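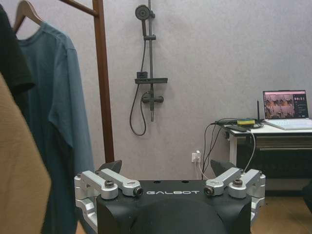

Robot trials at the Nurnden site were halted after a gripper failed to let go of a garment and pulled a clothes rack over, project staff have confirmed. No one hurt. The stop came partway through a run of 200 hanging-up and taking-down tasks, the sort of work still set out in the trial room, with a teal long-sleeved shirt on a light wooden hanger and a tan garment next to it. The fault struck on task 60.

Berhanu Demissie, who runs the trials for Skullport, said the jaws recieved the open command and stayed shut. The arm then carried on with its next move, sleeve still held.

"It backed away as if it had let go. Rack came with it," he said. "Should have stopped dead. Didn't."

The emergency stop was pressed by technician Shewit Gebretsadik, 5 seconds after the rack began to tip. Staff are normally told to keep outside a taped line while the arm moves. She was outside it. Two others were not, and that is now part of the review.

Early checks point to software, not a jammed jaw. Log entry 311 shows the controller marking the jaws as open before any reading had come back from them. Zuvlow, which wrote the control program, has been sent the logs. Its engineer Duván Quintero said a fix was being tested but would not give a date.

"We need to see it fail again on the bench first," he said.

All arm movement is off untill then, apart from slow checks with the stop button held by a second person. Racks are to be bolted to the floor. The taped line will be moved further back.

Nabila Ngau, safety lead at Nurnden, said she wanted the trial rules rewritten before anyone restarts. A similar sticking fault was noted last year, she said, and closed with out a full check.

Skullport expects to report later in January.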